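Screwdriver task, teleop bench, August

Started late. Natalie Ashworth had the leader arms last night and left the left one calibrated to her own idea of zero, so the first hour went to talking it out of that. Coffee at 10:40, which I note only because it was the high point of the morning.

Plan was Khurram's: left arm holds the little block, right arm brings the tool down onto it, operator does both by hand and we record. Target for the Pendo set is 700 episodes. We had 91 at the start of today, so I'm told morale is a matter of perspective.

Yu-ting drove first. Her approach is slow and very straight and I'd happily train on nothing else. Salamatu drives like she's parking in front of an audience, two big swings and then a perfect stop. Mine look like somebody stirring soup. Khurram wants all three styles in the mix. I want it written down that I objected on behalf of the soup.

Things changed:
- gripper opening on the left raised in the config, operators kept nudging the block when they closed in
- right arm speed cap down to 70 percent, wrist no longer overshoots when you let go of the pedal
- logging the wrist cameras from the first pedal press, was missing the start of every approach 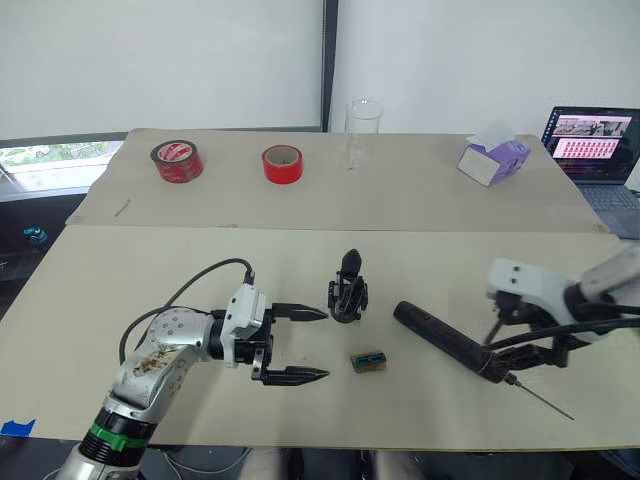
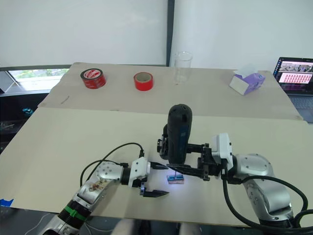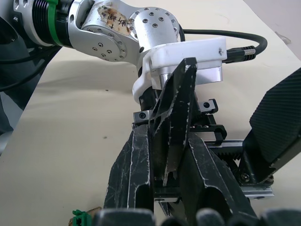
Left arm's gripper open in the first two, tool in the right one; third is from a wrist camera.

The tool bit is the hard part. From the head view you think you're over the block, then you check the wrist view and you're over Nornarico's side of the building. Amarachi suggests leaving the wrist feed full size on the operator's monitor and shrinking the head view. Tried it for the last batch and my aim got better, my neck got worse.

Replay of one of Yu-ting's episodes went fine at half speed. At full speed the right arm arrived early and waited, a thing no human on this bench has ever done. Timestamps, probably. Check the Balov clock sync before blaming the arm.

To do: redo left zero and put a note on it for Natalie. Throw out my first batch. Ask Khurram if 600 would be enough.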